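Why I Still Print Out My Recipes

March 5, 2018

14 Comments
Share this post

My mother kept her recipes in a shoebox, and I used to tease her about it. Half of them were on the backs of envelopes, one was on a bank deposit slip, and the one for her pot roast was so spotted with gravy that you had to already know how to make it in order to read it. When I got my first apartment I swore I'd do better. I bought a nice three-ring binder with tabs, I typed everything up, and for a couple of months I was very pleased with myself.

Then the phone came along and I stopped using the binder. I had every recipe in the world in my pocket, so why would I need paper? I bookmarked things. I took screenshots. I emailed myself links with subject lines like "SOUP!!" and "good chicken maybe," and of course I never found any of them again. Last November I went looking for the cranberry bread I'd made the year before, the one everybody at the table asked about, and the website was gone. Just gone! There was a page for a company that sells gutters. I made a different cranberry bread and it was fine, but it wasn't that one, and I sulked about it straight through dessert.

So I've gone back to paper, and I wanted to tell you how I've been doing it, partly because a few of you asked after my last post and partly because I'm happy about it and my family is tired of hearing me talk.

The first thing I did was go through my phone and pull out what we really eat. I thought it would be a huge pile. I had 82 screenshots, and when I was strict with myself, 27 of them were things I had cooked more than once. The rest were daydreams. I'm never going to make a croquembouche. I've made my peace with that (mostly).
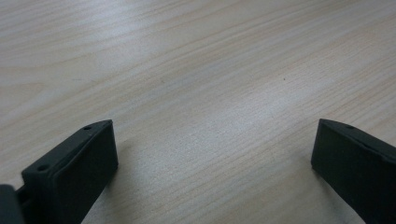 Vol. 8, No. 10

Once I had my real list, I printed each recipe on its own sheet, in big type, with wide margins. The margins are the important part. I write in them every time I cook. "Needs more salt." "Pan too small." "Kids picked out the olives." A recipe on a screen stays the same forever, and mine never do. The lentil soup I got from a lady at the Gekthorpe library sale has been changed so many times that I'm not sure she'd know it anymore, though I hope she'd still have a bowl.

I did try the plastic sleeves, and I know a lot of people swear by them. They made me crazy. They stick together, they glare under the kitchen light, and you can't write on them without taking the page out, so then I'd skip the note and forget what I'd changed. Now I just let the pages get dirty. If one gets bad enough I print a new copy and move the notes over, and it's a nice little job for a rainy afternoon with the radio on.

For the binder itself I went to Bendard, the office supply place out past Druvness, and got the plain kind with the wide rings. I stood in that aisle much too long. There was a beautiful one with lemons on it, but the rings were skinny and I know how I am. I'd have it overstuffed by summer.

The order is the last thing, and I've changed my mind on it twice already. I started with soups, mains, desserts, the way a cookbook does. Then I tried sorting by season. Now it goes by how tired I am, with the easy ones in front. The Ogbonna peanut stew (that's the name of the church cookbook it came out of, and it's a good one if you ever run across it) is practically the first page, because I can make it half asleep. Bread is way in the back with the pie crust.

I still haven't found that cranberry bread. It had orange zest and I believe buttermilk, and the top was a little crackly with sugar. If that rings a bell for anybody, please leave it in the comments and I'll print it out the same day.

Facebook 27 | Pinterest 82 | Email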